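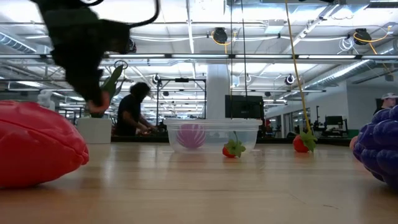
The play veg on the table, with the clear tub.

Mitport Play Fruit and Veg, Loose Pick

Hello! I get more emails about the play food than about anything else in the shop, so I've finally sat down and given it a page of its own. If you've landed here from the newsletter, welcome, and do put the kettle on, because I go on a bit.

We sell the Mitport fruit and veg loose. You choose the pieces you want, tell us how many of each, and we pack them up. I used to do fixed sets (some of you will remember the September ones, with the string bag) but people always wanted to swap something. One mum wanted no veg whatsoever. Another wanted a whole order of strawberries for a jam stall at a school fair, and I thought, well, why on earth am I stopping her?

The strawberries

These are our best seller by miles. Red, with a green leafy cap, and I think the cap is what does it. Little ones seem to go straight for the leaves. They're a good first piece if you only want to try one or two, and they look lovely heaped in a bowl. Please don't pull the leaves off on purpose to see if they come off! I've had that email as well.

The big red one

Right, the big red one. It's glossy and fat, with soft folds in it and a puckered little tip at one end, and I've never managed to get a straight answer out of the makers about what it's meant to be. My niece says tomato. A customer in the shop swore blind it was a pepper. On the order form it's just called "Big Red", and children don't care in the least, it gets to be whatever the soup needs that day. It takes up a fair amount of room next to the strawberries, so bear that in mind if your toy kitchen has a tiny cupboard.

The purple one

Magenta-purple, rounded, with pale curved stripes fanning over it. I love this one more than I can sensibly explain. It sells slowly and I keep ordering it anyway. On a shelf full of red and green things you really do want something that colour to break it up, and it's very handy for sorting games, as it's the easiest piece to describe to a small person across a room ("the stripy purple one, no, the STRIPY one").

The clear tub

Sold separately, and worth having. It's plastic, with a thick rim, and the sides taper in towards the base. The plastic has a slightly cloudy look, so don't expect it to be like glass, but you can see what's inside well enough and so can the children, and that saves a lot of tipping things out to find the right piece. We use ours as the shop basket, the saucepan, the sink and once as a hat.

If you're buying for a nursery, I'd get a tub for each group. Sharing one tub between a room full of three-year-olds is brave.

How to order

The smallest order is 5 pieces, mixed however you like. The tub doesn't count towards that. If you order 20 or more pieces I take a bit off the total, and at 100 pieces (hello, nurseries) please drop me a line first so I can check the shelves before you pay. I had 83 strawberries left at the last stock count and then a single order cleared out most of them, so the website can be a little behind.

Colours vary slightly from one delivery to the next. If you're adding to pieces you bought from us before and want them to match, send me a snap of the old ones and I'll pick through the box for you.

Cleaning

A damp cloth and a drop of washing-up liquid, then leave them out on a tea towel. I don't put mine in the dishwasher. Someone asked about boiling water and my answer is no thank you! The tub can be washed in the sink with the breakfast things. If felt tip has got onto a piece, go at it the same day if you can.

A few things I get asked

Can I buy only veg? You can, though you'll have to make your own mind up about Big Red.

Do they come with the Lovinero play kitchen? No, that one arrives with its pans and nothing else, so the food is extra.

Will they go with the Thongsuk market stall? Yes, they sit nicely in the front trays, although I'd put Big Red on the top shelf where there's more height.

Do you gift wrap? Brown paper and string, no charge, just say so in the notes. I'll write a tag too, if you keep it short.

Can I come and see them first? Please do. There's always a tub of them out on the counter at Pirkik and you're welcome to have a rummage.

Returns

Send back anything you don't fancy, so long as it hasn't been played with. If a piece arrives damaged, email me a photo and I'll post another one out, and you can keep the poorly one for the pretend compost bin.

One more note for people who've been waiting: the list for the next delivery is open again, and you can join it by replying to any of our emails with the word "veg". I'll write to everyone in the order they signed up.

Raili Huttunen
Pirkik
Page updated 26/01/2025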